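Bath puff

From the Breltach Household Pages – entry last revised 18/05/2018

A bath puff (also called a shower puff, mesh sponge, bath pouf, or in my family just "the scrunchy thing") is a ball of thin plastic netting, gathered up and tied in the middle, used with soap or body wash to clean the skin. I've been writing these household entries for a while now, and this one gets more mail than anything except the dish rack, so I've given it a proper going over.

What it's made of

Most puffs are polyethylene netting. The mesh is knitted as a long tube, and the tube gets bunched up, folded back on itself and cinched with a cord. Cut the cord on an old one and you'll be amazed how much netting comes spilling out – I did it over the laundry tub once and was still pulling metres later! Cheap ones have less netting and go flat sooner. The one I use weighs 46 grams, which I know because my kitchen scale was sitting right there.

You'll also find cotton and ramie puffs, which are softer to begin with but hold water for ages, and the loofah, which people mix up with the puff all the time. A loofah is the dried inside of a gourd and a completely different thing (it has its own entry, number 2257 in the old list).

Shape and colour

A new puff is nearly round. After a few weeks it gets lumpy, and if you grab it around the waist it turns into a sort of bow tie with netting puffing out at both ends. The colours are half the fun: white, mint, pink, navy, and the loud oranges and reds I always end up buying, as they're easy to spot at the bottom of a beach bag. 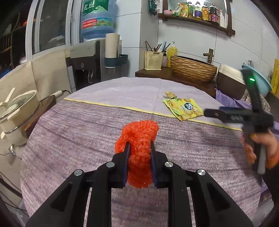 An orange-red mesh puff, pinched at the middle, over a table with a purple-grey woven cloth.

The shine is from the mesh strands, which catch the light in a way cotton never does. If you're trying to work out what an unlabelled puff is made of, look for that first and then give it a squeeze. Plastic netting springs back and feels a bit crisp when it's dry.

How it's used

Wet it, add a small squirt of body wash and scrunch it a few times. All those layers trap air, so you get a great heap of foam from very little soap. My Cetine body wash is a 300 mL bottle and lasts far longer with a puff than with a face washer. Go gently on the face or skip it altogether, and leave it alone if you've just shaved or have any cuts.

Puffs get around the house too. Retired ones are good on the bath, the basin and muddy gumboots. Plenty of people keep one by the kitchen sink for non-stick pans, and I'm all for it, as long as it's never the same one that goes in the shower. I pick a different colour for each room.

Care and replacement

The trouble with all that netting is that it stays damp inside. Rinse it well, give it a good shake and hang it by its cord somewhere airy – not on the shower tap, where it gets dripped on all day. Once a week I soak mine in diluted white vinegar and rinse it until the smell goes. Some will survive a cold machine wash in a lingerie bag. Never put one in the dryer, the netting can melt.

Advice on when to throw them out varies a lot, but every month or two is common for plastic ones. If it smells musty, has spots or has started unravelling, out it goes. I buy a year's worth every December when the Lennox gift packs are marked down, and last time I came home with 13 of them, so I'm set for a good while.

Most kerbside recycling won't take the netting, so check with your local council before you put it in the yellow-lid bin.

See also: Loofah; Face washer; Pumice stone; Dodalero brush; Soap saver bag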